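Categories: Small Space Fixes, Desk & Drawer

How I Sort My Everyday Stuff With One Divided Tray

Feb 27, 2022

I've been promising this one since my friend Zinhle Swanepoel came over, opened my desk drawer looking for a pen, and closed it again without a word. It's the junk drawer post! Grab a coffee, it takes an afternoon at most, and most of that is deciding what to do with old batteries.

First, dump everything out. I mean everything, right down to the crumbs, and wipe the drawer while it's empty. I spread a towel over the kitchen table and tip the whole mess onto that (small screws roll, ask me how I know). Then I make piles. Things I reach for every day, things I use once a month, and things that belong in some other room of the house. That last pile is always the biggest one at my place.

Only the every day pile goes in the tray. I tried a fancy expanding organizer from Tivum a couple of years back and it had so many tiny slots that I forgot what went where. What I like now is a plain black tray with 3 compartments, two on the left and a long narrow one down the right. Thick walls, no lid, nothing to fiddle with.

Next comes giving each compartment a job. Small round stuff gets a square spot, and long skinny stuff gets the long spot. My snack bar goes in the long one, and I'm not sorry about it, because if it isn't in reach at three o'clock I'm walking to the bakery. It can lie at a bit of a slant with one end resting on the wall of the tray, and that's fine by me. 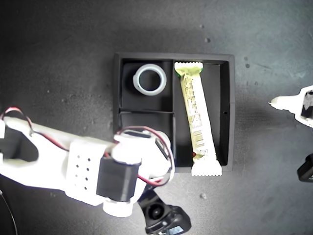

Do I need to measure the drawer before I buy a tray?

Measure the inside, front to back and side to side, and take the height too while you're down there. Drawer fronts fool you, and the inside is always smaller than it looks.

Okay, back to the piles. Once the jobs are handed out, put in one of each thing and stop. One roll of tape. One snack. One pair of little scissors if you use them. The spares go in a shoebox on the shelf, and when something runs out you go shopping in the shoebox. Zoi Kontogiannis, who shares the office with me on Tuesdays, thought this was overkill until she found four half-used glue sticks in her own desk.

Leave some floor showing in every compartment. If you have to dig, it's too full, and you'll start dropping things on top of the tray and then you've got a junk drawer with a tray in it. Been there!

Now the part I skipped the first time, which is trying it out. Set the tray on the desk for a week before it goes in the drawer. Pick things up and put them back like you normally would.

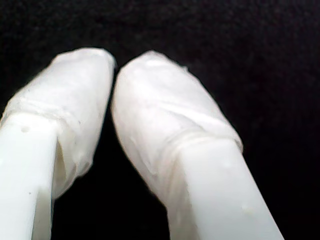 If something keeps ending up outside the tray, it's in the wrong compartment or it doesn't belong there at all. I moved my tape twice before I was happy. The paper clips got kicked out completely and live in a jar now, next to the mug my sister brought me from Stirkelham.

After the trial week, put it in the drawer with a scrap of shelf liner underneath so it won't slide when you yank the handle. I redo the whole thing every March or so. It goes a lot faster the second time, maybe twenty minutes with music on.

Next up is the cabinet under the sink, and I'm already dreading the sponges. If you've got a drawer you're proud of (or scared of), leave me a comment and tell me what you found at the bottom.

Get new posts in your inbox! Enter your email to join the newsletter. You can unsubscribe at any time.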